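Notes from the reading room

How we will collect sayings this winter

In December we start again with our small collection of proverbs and family sayings at the Marnthorpe reading room. Last year we received 94 slips of paper in the wooden box near the door, and we are thankful for each of them. Now we want to do the work a little more carefully, so please read these lines before you write your own slip.

The first matter is the source. Many slips from last year had a famous name under the sentence, and when we tried to find the place in a book or a speech, we could not. Of the 94 slips, 41 gave the name of a well-known person. Only 11 of these we could follow back to a printed page. The others may be true, but we cannot print them under a name. So if you know the book, please write the title and the page. If you heard the sentence on the radio or read it on a calendar, write this also. A calendar is a source too – a weak one, but we can say it openly.

The second matter is the language. Several readers gave us a proverb in the language of their parents, with the English meaning below it. These were for me the nicest ones to read, perhaps because I came to English late myself and still translate in my head. Please keep both versions. Do not make the English one too smooth. One slip said "The guest sees in an hour what the host sees in a year", and the writer had added two other possible words for "guest". We kept all three.

The third matter is the home sayings. By this I mean the sentences which a grandmother or an uncle repeated at the table, and which are in no book at all. We had too few of them, and I think people were shy.

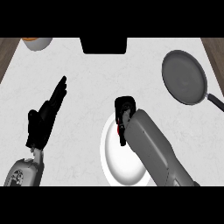 They need no famous name. It is enough to write "my aunt, when it rained" or "my father, before every journey". If you remember when it was said, and to whom, one short line more is very welcome. Please write clearly, and use one slip for one saying.

The finished booklet will be printed by Brernix, as before, with a plain cover. We hope to have it ready by March. Copies will lie at the desk, and a few will go to the Odukoya Library, which has kindly made room on its local shelf.

If you prefer to read your saying aloud, we meet at 6.30 in the evening in the back room. The dates are on the door.

Related items
Proverbs about weather: what our readers sent
How to note a page number correctly
The Nerkis notebook: sayings from a market town

Would you like this newsletter by email? Leave your address at the desk or use the form on our website.

© Marnthorpe Reading Room | Contact | Back to top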